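Chapter 2
Slack: spare room and what it costs

Mali Probert and Miyuki Yagi

Before you start
You'll need Chapter 1 fresh in your head, mainly the difference between capacity (what a place could do) and load (what it is being asked to do). If those two still blur together, go back. Ten minutes. Then come here.

By the end of the chapter you should be able to
work out utilisation from a load and a capacity
say why a queue grows faster than the load does
tell planned slack from slack that just happened
argue for spare room in front of someone who wants it gone

2.1 The bakery at Irkudano

Start with bread. The bakery at Irkudano could turn out 1,000 loaves in a night, if everything went right. Ovens lit on time, dough ready, no one off sick. In February the owners looked at the orders, saw that they were baking well under that, and decided the gap was waste. Sensible enough on paper. They took on two school contracts and a hotel and filled the gap nearly to the top.

First week fine. Second week, one oven slow to heat, and the whole night slid. The hotel's rolls went out late, so the van was late back, so the school bread was late too. No single fault was a big one. A slow oven had happened plenty of times before and no customer had ever known, the spare hour at the end of the night had soaked it up. Now there was no spare hour.

The term for that hour is slack. Slack is capacity that you have and are not using at the moment. Note "at the moment". A lot of confusion comes from leaving those words off.

Some books call it redundancy, or headroom, or a buffer. Near enough the same for our purposes, though buffer has a narrower meaning in Chapter 5 and we'll keep it for then.
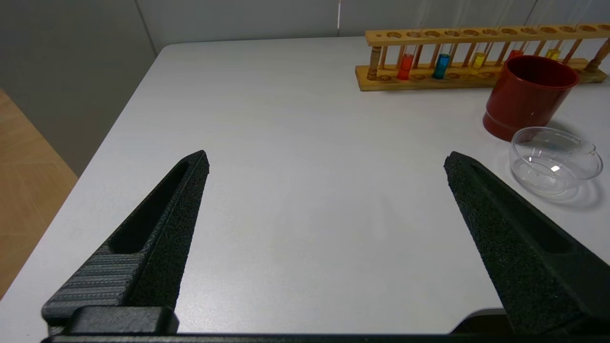

Slack turns up in four forms and you should be able to name them quickly. Time: the hour at the end of the bakers' night. Space: a shelf with room on it, a car park at midday. Stock: flour in the store beyond what tonight needs. People: someone trained on the ovens who is mostly on the counter. The forms can stand in for each other up to a point. Extra stock can cover for lost time (yesterday's rolls in the freezer). Extra people can sometimes cover for lack of space, less often than managers hope.

2.2 Utilisation

Utilisation is load divided by capacity. Usually written as a percentage. A clinic with 30 appointment slots in a day and 23 booked is running at 77 per cent, rounding up a touch. Slack is what's left, so 23 per cent, and yes the same number turning up twice there is chance, don't read anything into it.

Easy sum. The trouble is in the two numbers that go in. Capacity according to whom? The clinic's slots assume every patient takes the same time. They don't. Load measured when? A daily figure hides the morning rush completely. You can have a day at 77 per cent with a waiting room packed until eleven and staff doing crosswords by three.

So, rule for this book: never quote a utilisation figure without the period it covers. Marks go on this every year.

2.3 Why the last bit hurts

Here's the part students find odd. Go from half full to a bit over half full and waiting times hardly move. Go from nearly full to very nearly full and they shoot up. Same added load, very diffrent result.

The reason is unevenness. Arrivals bunch. Jobs vary in length. When there's slack, a bunch gets worked off in the quiet patch that follows. When there's little slack the quiet patch is too short, the next bunch lands on top of the last one, and so on through the day. If arrivals were perfectly even and every job took exactly the same time you could run at full capacity and have no queue at all. Factories come close. Clinics, kitchens, repair shops, call desks: nowhere near.

Sasaki's curve, which we draw properly in 2.6, shows this as a line that stays almost flat and then bends upwards hard. Where it bends depends on how uneven things are. More uneven, earlier bend. For now just hold the shape in mind. Flat, then a wall.

2.4 Planned slack and accidental slack

Accidental slack is easy to find. A cancelled order, a slow season, a machine bought too big. It may be useful but you can't lean on it, it'll go when trade picks up, which is exactly when it's wanted. 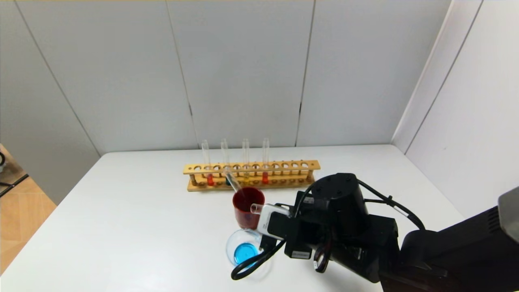 Planned slack has been put there on purpose, and someone can tell you what it's for. From outside the two can look identical. An unsold seat and a seat kept back for a wheelchair user are both just a seat with no one in it. Or take a storage case: a wooden test tube rack with glass tubes standing in the left half and open holes all along the right. Is that half a rack going to waste, or half a rack held for what comes next? Looking at it won't settle the matter. You need to know the load over time, when it peaks, and what it costs if a tube arrives and has nowhere to stand. Ask those three things of any gap before you call it anything.

Traseo, a small parcels firm we'll follow through the rest of the chapter, got this wrong in both directions. Its depot manager, Hidden, cut a van that looked idle most mornings. That van was the cover for breakdowns. Planned, only it had never been written down, so when the person who'd planned it left, the reason left too. Meanwhile a half-used sorting bay was defended for years as "for the busy season". The busy season had never once filled it.

Write the reason down. Date it. Look again when the load changes.

2.5 Who pays for it

Slack costs money and the cost is visible: rent, wages, flour going stale. The cost of having none is mostly hidden, spread over late deliveries, tired staff, customers who quietly go elswhere. One shows up in the accounts every month. The other gets blamed on bad luck. Keep this in mind when you read the Traseo figures, the first set in particular look better than they were.

Quick check
Go back to the bakery. Name the form of slack that was lost when the contracts came in. Suggest another form that could have covered for it, and say what that would have cost the owners each night. Then read on to 2.6, where you'll want squared paper.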